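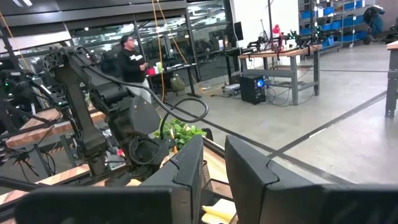 Pens into organizer, how many demos before training?
Posted by Cleltard, Monday, February 26, 2018

Two arms, desk tidy task. Have 700 episodes, policy still goes for the same spot evry time. More data or diffrent data?

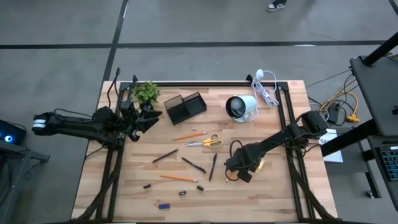
Start layout, head cam

Thu Phí
Different. Scatter the pencils more, swap which arm goes first. Move the plant too. I retrained at 1,437 and the varied ones did most of the work. 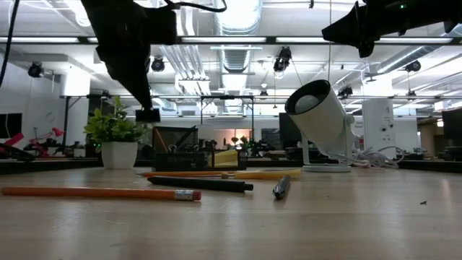 Filed under: Data collection > Tabletop

Skitar
what Thu Phí said. also check your camera sync, mine was 3 frames off

Perić
just get more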